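Trenwood Robotics Club -- Help Desk
Ticket 408: grip width drifts during the fridge task
Status: open

5th November

Hi all! Picking this one up again because it's driving me a little nuts. I'm on the Distik team (student project, kitchen chores track) and our left gripper keeps reporting the wrong width. Fully closed it should read 0, and after a bunch of runs it reads 27. The right one is fine, same firmware, same everything.

What I've tried so far:

- Swapped the USB cable. No change.
- Rolled back to the March build of Cidix. Worse, if anything -- it lost the zero on the very first run.
- Dropped the logging rate from 900 to 100. The log files are much nicer to read now, but the drift is still there.
- Took the jaws off and put them back on. Good for one evening, then it came back.

My guess is the little set screw on the encoder shaft, since the reading only jumps after a hard squeeze. I've got the Veres manual open and it says to use thread lock, which we're out of (of course).

We're still practicing the food container and the mini fridge in the meantime, I just don't trust the width numbers.

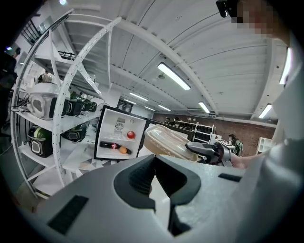
Do I have to redo the zero after tightening the screw?
Every time, with the jaws fully closed and before you start a new log.

OK, so that's tonight's plan. I'll tighten it, zero it, do a batch of hard squeezes and post the numbers under this ticket. If anybody has a spare encoder, please shout!

3 comments | 2 shares

Related tickets
- Cidix won't save the zero position
- Veres battery light stays on
- Where do we keep the spare jaws?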